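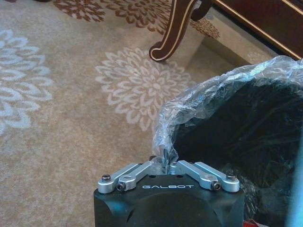
Marilou Abella wrote in that she skipped this section, left the Lallholm 811 on its factory settings, and has been warm ever since. Good for her. We would still do it.

4. Pairing the room thermostat

1. Hang the thermostat on an inside wall at chest height, away from lamps and the TV. The box says "place anywhere." Don't believe it.
2. Hold MODE until 1635 shows on the display.
3. Turn the dial to your boiler type. If yours isn't listed, pick OTHER and hope a little.
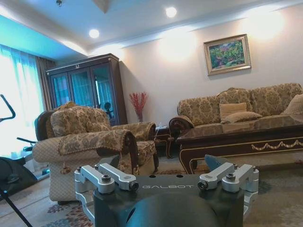

Did the "learning" mode ever learn anything for anyone else, asks Boris Kuruc, after leaving it on through December. We can't say it did for us. Leave it off and set your own hours.

4. Press SET twice. A green light is supposed to mean the boiler has answered. We have seen it come on with the boiler unplugged, so go and listen for the burner.
5. If code 958 appears, move the receiver closer and start over from step 2.
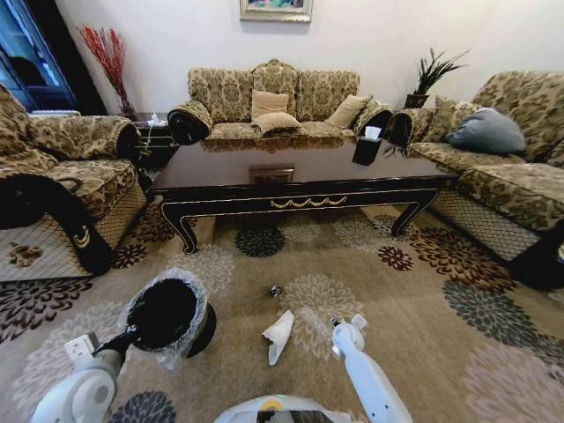
Note: the claimed savings assume you turn the heat down at night. You can do that with any thermostat, including the old one.

6. Set the night temperature and the time it starts.
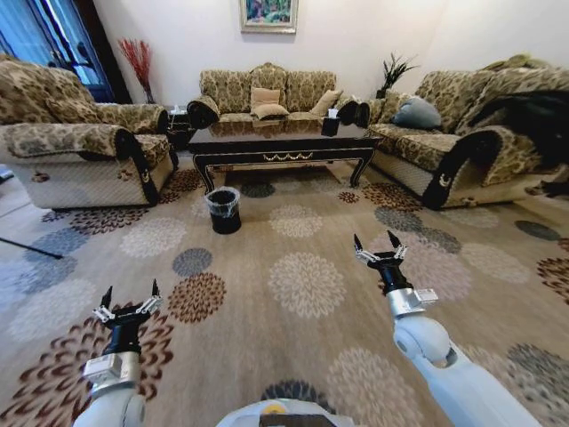

7. Close the cover until it clicks.

Caution: do not open the receiver while the boiler has power. Code 3190 needs a technician, whatever the app tells you.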